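a thread about the folding gripper, the pinch, and why I now flinch at the sound of a small fan

214 shares · 38 comments

For those who missed the earlier installments: I work on a hand-held gripper at a place called Narnside. You hold it, you squeeze the trigger, two fingers close on whatever's in front of you. We use it to show a robot arm how to fold clothes. The robot arm has so far responded like a teenager being shown how to fold clothes.

The gripper was motorized this fall. Before that your own hand did the closing through a linkage, and it could not hurt you any more than a pair of salad tongs could. Somebody decided salad tongs were holding us back. I was in that meeting. I nodded.

So now there's a motor, a driver board from Zavgate, and a rule in the firmware that says if the fingers meet resistance past a set current, they let go. The rule is called "release on stall." Please remember that name. It's going to be very funny in four posts.

12 shares · 3 comments

On demonstration 115 of a batch of 300, I was pinching a sleeve with the gripper and smoothing the cloth with my free hand, the way you do, the way everyone does. The fingers closed on the sleeve. They also closed on the side of my thumb.

Resistance was met. Current went past the limit. The fingers did not let go.

I released the trigger. The fingers did not let go. I said a word. The fingers had no opinion about the word.

How bad was it? A bruise the shape of a rubber pad and a nail that's going through its purple period. I've had worse from a car door. What bothered me was standing there with a machine attached to my thumb, going through the list of things that were supposed to make it stop, and running out of list.

The big red stop button worked great, by the way. It did exactly what it was wired to do, which was cut power to the motor. The gearbox doesn't backdrive. Take the power away and the fingers stay precisely where they are, forever, with the same grip, like a loyal dog.

I got out with a flathead screwdriver, left-handed. I'm right-handed.

41 shares · 9 comments

OK, the cause. Everybody's first guess was the current sensor. It was fine. Second guess was the trigger. Also fine. I spent an afternoon bending cables and watching a number on a screen, which is a big part of this job that doesn't make the recruiting page.

The logs had it. At the moment of the pinch the driver board had dropped off the bus for 711 milliseconds and come back. When it comes back, it loads its default settings. Our current limit isn't a default setting. Our current limit is a thing we politely ask for at startup, once.

So the board woke up with the factory limit, which is a lot higher, and the last position it had been told to go to, which was "closed." It went there. It had every confidence.

And "release on stall"? It checks against the board's own limit. From the board's point of view there was no stall. There was a thumb-sized amount of work to do and plenty of current left to do it with. (This is the funny part. I'm told it gets funnier.)

Why ignore the trigger, then? Because the host program saw the dropout, threw an error, and quit sending commands. It was being safe. It stopped talking to the gripper at the one moment I'd have liked somebody to talk to the gripper.

66 shares · 17 comments

Things I've since learned from the manual, which I had described to several people as "read":

The board has a watchdog. If no command shows up in 300 milliseconds, it can go to a safe state. The watchdog ships turned off.

The safe state is configurable. It ships as "hold."

Page one says not to use the thing near hands. It's a hand-held gripper. We held it with hands.

And the dropout itself? A connector. One plug, half a latch, worn enough that a tug on the cable at the right angle would lift it. Cloth makes you swing your arm around more than boxes do. We did all our testing with boxes.

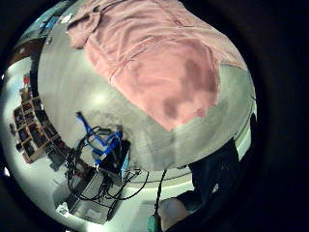

A shirt gives you nothing to push against. You slide, you lift, the corner flops back over, you reach across yourself to get it, and the cable comes along for the ride. Do that enough times and any plug with half a latch will eventually be a plug with no latch. I looked at the dropout counts afterward and there were short ones all through the earlier batches. Nobody's thumb had been in the way, so they went in the log as "comms noise." I wrote that label.

29 shares · 5 comments

What we changed, in case you have one of these boards and a thumb:

Watchdog on. Safe state set to open, so if it stops hearing from us it lets go. I tested this with a carrot. Then with a different carrot, the first one having been tested a bit early.

The current limit is now written to the board's permanent memory and read back before every single demonstration. If the number's wrong, it won't start.

The stop button now opens the fingers first and cuts power after. There's also a quick-release pin for when none of that works. It pulls out with one hand. Either hand. I was very firm about either hand.

New latching connectors, and a strain relief clip so the cable pulls on the handle and leaves the plug alone. The clip cost less than my lunch.

The rule is renamed "release on stall (maybe)." I was asked to change it back. I'm considering the request.

18 shares · 22 comments

A few replies, since my mentions are full:

Yes, I've heard of gloves. The glove would've been in there with me.

Yes, the folks at Tiltitz had the same board do the same thing. They found out with a pen. I'd like to have found out with a pen.

No, the demonstration didn't get used. The sleeve did come out pretty flat, though.

We're back to recording. The thumb can do buttons again, but not the small ones on cuffs.

53 shares · 11 comments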